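Séance 6 – Le rangement domestique et ses promesses

Sociologie de la consommation, semestre 2
Notes distribuées aux étudiants. Elles ne remplacent pas la lecture des textes du recueil.

1. Point de départ

La semaine dernière, nous avons laissé en suspens la question du « besoin de place ». Les enquêtes de satisfaction sur le logement la font remonter avec une régularité un peu suspecte : quelle que soit la surface occupée, on en voudrait davantage, et le manque de rangements figure presque toujours parmi les premières plaintes. Deux lectures sont possibles. Soit les logements sont mal conçus, soit la plainte dit autre chose que ce qu'elle énonce. Les fabricants de meubles ont choisi la première lecture, et on comprend pourquoi.

Je vous propose de traiter le rangement comme un marché, avec ses produits, ses prescripteurs, ses preuves et ses modes. On laissera de côté la psychologie de l'accumulation, qui fait l'objet d'un autre cours et sur laquelle circulent beaucoup d'affirmations que je ne saurais pas défendre devant vous.

2. Ce que vendent les vendeurs de rangement

Prenons le catalogue Worneo, que vous avez dans le recueil. Il compte 395 références de boîtes, casiers, paniers et séparateurs. On y lit que le client « retrouve du temps ». Combien de temps, par rapport à quoi, mesuré comment ? Le catalogue ne le dit pas. La brochure Stullance est plus hardie : elle avance 21 minutes gagnées par jour, avec un renvoi en petits caractères à une « étude interne ». J'ai demandé cette étude. On m'a envoyé la brochure.

Il faut prendre l'habitude de ce genre de vérification. Un chiffre précis impressionne davantage qu'un chiffre rond, et un département de marketing le sait fort bien. Si l'on vous annonçait « vingt minutes », vous soupçonneriez une estimation au doigt mouillé. La minute supplémentaire fait sérieux.

Remarquez aussi le déplacement opéré par le vocabulaire. Dans les catalogues anciens, on vend une armoire, un buffet, une étagère. Dans les catalogues récents, on vend une « solution ». Le mot suppose un problème, et le problème est rarement décrit autrement que par l'absence du produit.

3. L'enquête Shezi : lecture critique

L'enquête Shezi est le document le plus cité dans la presse de décoration. Elle repose sur 1379 questionnaires remplis en ligne. Résultat mis en avant : les répondants qui possèdent des rangements compartimentés se déclarent plus satisfaits de leur intérieur que les autres.

Plusieurs objections, dans l'ordre où elles me viennent.

Le recrutement. Les questionnaires ont été proposés aux abonnés d'une lettre d'information consacrée à l'aménagement. On interroge donc des gens que le sujet passionne déjà, et on découvre qu'il les passionne.

La variable. « Se déclarer satisfait » n'est pas « être mieux rangé ». Une personne qui vient de payer un meuble a quelques motifs de le trouver utile. La littérature sur la justification après l'achat est abondante (voir la séance 3).

Le sens de la relation. Les ménages qui compartimentent sont peut-être ceux qui rangeaient déjà. L'enquête ne permet pas de trancher et son résumé tranche quand même.

Les revenus. Ils ne sont pas croisés avec la surface du logement. Pour une enquête qui parle de place, c'est gênant.

Je ne dis pas que l'enquête est inutilisable. Le tableau sur la fréquence du tri, en annexe, est honnête et plutôt bien fait. Il n'est jamais repris par les journaux, sans doute parce qu'il ne contient pas grand-chose de spectaculaire.

4. La querelle des meubles ouverts et des meubles fermés

Elle occupe une part étonnante des revues spécialisées. Les partisans du meuble ouvert soutiennent que ce qui est visible est mieux utilisé et mieux remis en place. Les partisans du meuble fermé répondent que la poussière existe. Les deux camps s'appuient sur des photographies d'intérieurs préparés pour la prise de vue, ce qui ne constitue pas une observation des usages.

Le seul travail de terrain dont nous disposons dans le recueil est celui mené dans la résidence Dulurard. Les enquêteurs ont visité 29 appartements, sur rendez-vous. Sur rendez-vous : arrêtez-vous là un instant. Qui laisse son évier plein quand un sociologue sonne à quatorze heures ? Les auteurs le reconnaissent eux-mêmes dans une note – une seule – et reviennent ensuite à leurs conclusions comme si la note n'existait pas.

Il reste de cette enquête une remarque que je trouve solide. Les habitants n'attribuent pas de place fixe à tous leurs objets. Les papiers circulent, les chargeurs aussi, les vêtements portés une fois n'ont de statut nulle part. En revanche, les produits et accessoires d'entretien ont presque toujours une adresse : sous l'évier, au bas d'un placard, sur la tablette inférieure d'un meuble. On les met en bas. Les entretiens évoquent l'habitude, l'hygiène, l'exemple des parents, sans que l'on puisse départager ces raisons.
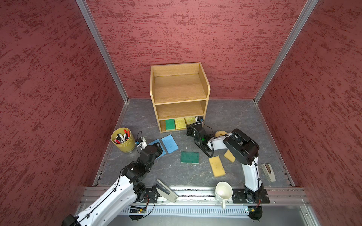 Cahiers de l'habitat ordinaire, vol. 21, p. 29

Trois éponges debout côte à côte au niveau inférieur d'un petit meuble en bois clair, les niveaux du dessus vides : le bas sert, le haut attend. Je me garderai bien d'en tirer une loi. Une étagère ne fait pas une série, et la discipline a déjà bâti trop de généralités sur un meuble et une anecdote.

5. Ce que l'on peut retenir, avec prudence

L'idée d'une hiérarchie verticale des objets (le noble à hauteur d'yeux, l'utilitaire près du sol) est séduisante et ancienne. Elle recoupe des oppositions que vous avez rencontrées en anthropologie : propre et sale, montré et caché. Attention toutefois à ne pas la retrouver partout pour la seule raison qu'on la cherche. Les casseroles lourdes sont en bas parce qu'elles sont lourdes. Les verres à pied sont en haut chez les gens qui ont des enfants et ailleurs chez ceux qui n'en ont pas.

Quant à l'argument selon lequel le rangement produirait de la tranquillité d'esprit, je n'ai trouvé à ce jour aucun texte du recueil qui l'établisse. Plusieurs le répètent.

6. Travail pour la prochaine séance

Lire l'extrait du catalogue Worneo et la note méthodologique de l'enquête Shezi.

Choisir un meuble de rangement chez vous ou chez un proche et le relever deux fois, un jour de semaine et un samedi, sans prévenir les autres occupants. Noter ce qui a changé d'étage. Une page au maximum, croquis accepté, pas de photographie retouchée.

Question à préparer par écrit : à quelles conditions une enquête pourrait-elle montrer qu'un meuble fait gagner du temps ? Précisez la population, la mesure et le point de comparaison. Les copies qui se contentent de répondre « avec un échantillon plus grand » seront rendues sans note.

Les relevés sont à déposer avant la séance d'avril sur la méthode des inventaires.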